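2018-07-07

Okay, long thread on the Flastari inquiry, because I've read the whole report now (903 pages, please send snacks) and I have feelings. 1/8

Quick catch-up if you missed it. Omerović is the former procurement officer who passed the Hellmont contracts to a newspaper. The contracts showed the Flastari water authority paying for pipe inspections that were never done. Omerović got sacked, then charged. Hellmont got a contract extension! 2/8

So the inquiry was meant to look at both halves: the dodgy invoices, and how the person who reported them ended up in court. It does a pretty decent job on the invoices. The second half gets 40 pages, and a good chunk of that is appendices and a glossary. I was so cross I went and put the kettle on.

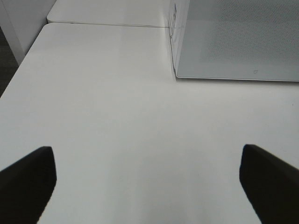
Anyway, the bit I keep going back to is the chapter on the internal hotline. Omerović rang it 3 times before going anywhere near a journalist. The calls were logged, given a reference number and sent to... the same manager who'd signed off on the invoices. I read that paragraph out loud to my partner, who thought I was making it up. 4/8

And the authority's defence is that the "proper channels" were available. Sure, mate. They were available and they went straight to the bloke's inbox. The report calls this "a weakness in the referral pathway", and I'd love to know how many drafts it took to land on that. 5/8

There's some good stuff in the recommendations, to be fair. An outside body to take complaints, legal costs covered for public servants who disclose in good faith, and a ban on sacking anyone while a complaint is still open. The Gakberg council brought in something similar a while back and the sky is still up there, as far as I can tell. 6/8

What's missing is anything for Omerović. The charges still stand. The report says it would be "inappropriate to comment on a live matter", which, fine, I understand the law bit, but the government can drop this whenever it likes and everyone in the building knows it. The next hearing is later in July and I'll be following along if I can get the time off work. 7/8

If you're in Flastari, write to your local member and ask whether they back the costs recommendation (that's the one I reckon will quietly fall off the list). Keep it short and ask for a reply in writing. I'll post mine tomorrow once I've taken the swearing out. 8/8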